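Préparer son manuscrit pour l'édition numérique (suite)

Me revoilà pour la deuxième partie du guide ! Dans la première, je vous montrais comment nettoyer le fichier de mon roman Zosholm, 246 pages bourrées de doubles espaces. Maintenant on passe au livre numérique proprement dit, avec Corura, le logiciel que j'utilise depuis mon recueil de nouvelles.

1. Ouvrez Corura et choisissez Nouveau livre, puis Importer un texte.
2. Sélectionnez votre manuscrit. Chez moi, l'import prend presque 19 secondes, alors ne cliquez pas partout en attendant (je l'ai fait, j'ai eu deux livres au lieu d'un).
3. Dans le volet de gauche, vérifiez que chaque chapitre a bien sa ligne. S'il en manque un, retournez dans votre traitement de texte et appliquez le style Titre 1.
4. Remplissez la fiche : titre, autrice ou auteur, langue, résumé. Pour Zosholm, j'ai aussi ajouté Tsion Mersha dans le champ Traduction.

Note : le champ Série est facultatif, mais si vous prévoyez une suite, remplissez-le dès maintenant. Selorm Dramani, qui relit tous mes textes, me l'avait pourtant dit…

Attention : Corura n'enregistre pas tout seul. Sauvegardez avant de toucher aux styles — j'y ai perdu une soirée entière et un très joli prologue. 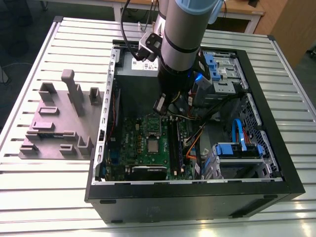 Faut-il un ISBN différent pour la version numérique ?
Il en faut un distinct de celui du papier, à saisir dans la fiche avant l'export.

Passons à la couverture et à l'export, ma partie préférée !

5. Glissez votre couverture dans l'onglet Image. Regardez-la en tout petit : si le titre devient illisible, grossissez-le.
6. Placez la dédicace après la page de titre. La mienne est pour Sosina Gebretsadik, et elle s'était retrouvée au beau milieu du chapitre 2, allez savoir comment.
7. Cliquez sur Exporter, format EPUB, et cochez Table des matières.
8. Ouvrez le fichier sur une liseuse et sur un téléphone, puis feuilletez-le du début à la fin.

Attention : si vous corrigez une coquille après l'export, faites-le dans Corura et exportez de nouveau.

Le dépôt chez Feyisa, ma librairie en ligne, fera l'objet de la troisième partie, que j'espère boucler en février.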